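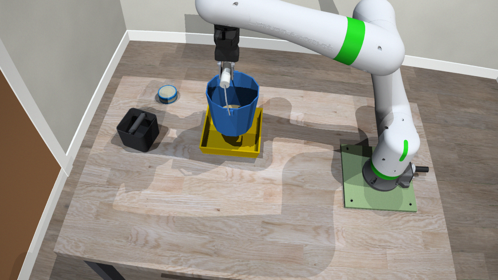

*Image: Trulico*

**FOR IMMEDIATE RELEASE**
October 16, 2026

# Brerkwood Rovers' forgotten cup run gets its own book

I've been pestering people in Brerkwood for old match programs since before my knees went, and now I've got something to show for it. My new book, *Two Goals at Laltness*, is out today from Echeverri, and I'm the happiest I've been since I quit trying to play the game myself.

Quick introduction for anybody on the press list who doesn't know me. I'm Cletus Tillman. I wrote the Saturday soccer notes for a local paper that doesn't exist anymore, and I've spent most of my writing life on clubs too small to get a book of their own. Rovers were always the one I wanted. They played in a works league on a field that sloped so hard toward the rail yard that the captain who won the toss would pick uphill first, every time, and everyone in the ground knew it.

The book covers one season. Rovers went into the regional cup as the lowest team in the draw and came out of it having played a semifinal at Laltness in front of 1,000 people, with 656 of them on the visitors' side (the gate man kept a tally in a school notebook, and his family let me borrow it). I won't give away the score in a press release. The title is a pretty big hint, but there were two goals that counted and a third that people still argue over in the diner, and that third one gets a chapter to itself.

What I really wanted was the players' voices, and boy, did I get them. Cristóvão Magalhães, the left back, talked to me for nearly 2 days straight and then called me after I got home because he'd remembered what was in the sandwiches on the bus. Egg. It's in the book.

"I read the Laltness chapter standing up in my kitchen," Cristóvão told me when the first copies came in. "I knew how it ended and I still couldn't sit down. He got the mud right. He got my haircut right too, which I could have lived without."

Viorica Stojanovska ran the club's laundry, its raffle and, as far as I can tell, most of everything else. She gave me the letters the manager wrote her that winter, and they're printed in full for the first time. They're mostly about socks. There's one from the week before the semifinal that isn't about socks at all, and I had to go for a walk after I read it.

I should say something about how the thing looks, too, as I had no hand in it and can brag all I like. Chiharu Sugawara designed the cover and drew the maps at the front of each chapter – bus routes, the old ground, the spot by the corner flag where the drain used to back up. She's done a color plate section with team pictures, ticket stubs and a full set of the cup programs, apart from the second-round one. If you have a second-round program in your attic, please, please write to me. I'll drive over.

My editor at Echeverri, Javiera Saavedra, took this on when all I had was a shoebox and a long email. Here's what she has to say:

"Cletus sent me a sample chapter about a goalless draw in the rain, and I missed my train stop reading it. We publish a lot of sports books with famous names on them. I love those, and I love this one for being about a team whose center forward had to swap shifts to play."

The book comes in hardback, plus a signed edition with Chiharu's map of the old ground folded into a pocket at the back. I signed those at my dining table with a pen that leaked on the last batch, so some have a thumbprint as well. No extra charge. Stores in Brerkwood have the hardback now, and the signed edition is sold direct by Echeverri while it lasts.

There'll be a launch evening at the Brerkwood clubhouse, with Cristóvão and a few of his old teammates up front taking questions. Viorica has agreed to come as long as she doesn't have to speak, but I've seen her around a raffle drum and I wouldn't bet on it. Doors are open to everybody. If you're coming from the Laltness side you're very welcome, and you can give us your version of that third goal. Bring a coat – the heating in there hasn't changed since the cup run.

I'm also working on a paperback for next May, with an extra chapter on the replay that never got played. Anything new that turns up from readers could still make it in, so dig through those drawers!

**For reviewers and editors**

Review copies, extracts and scans from the plate section are available from Javiera Saavedra in the Echeverri press office. I'm glad to do radio, podcasts, supporters' groups and library talks. Mornings are best. I don't do well on video calls, but I'll try.

*Two Goals at Laltness: Brerkwood Rovers and the Cup*, by Cletus Tillman. Cover and maps by Chiharu Sugawara. Published by Echeverri.

ENDS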